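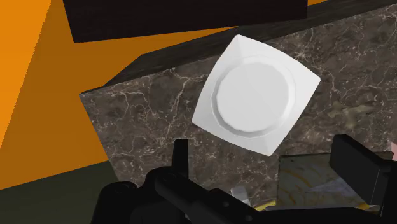
October 19, 2022

So I've given up sugar in my coffee, and I'm being a total baby about it. I used to take 2 spoonfuls per cup, and on a bad day at work I'd drink 6 cups (please don't do the math for me).

The first week was awful! Everything tasted like burnt toast, and I snapped at poor Vilhjálmur over a parking spot. Then my sister sent me a bag of beans from a little roaster in Lakthorpe, and wow – they're kind of sweet all by themselves, a bit like raisins.

I'm still sneaking a cookie in the afternoon, mind you. My plan is to keep going until February and then see if I even want the sugar back. If you've quit too, tell me how long it took before you stopped missing it – I could use the pep talk!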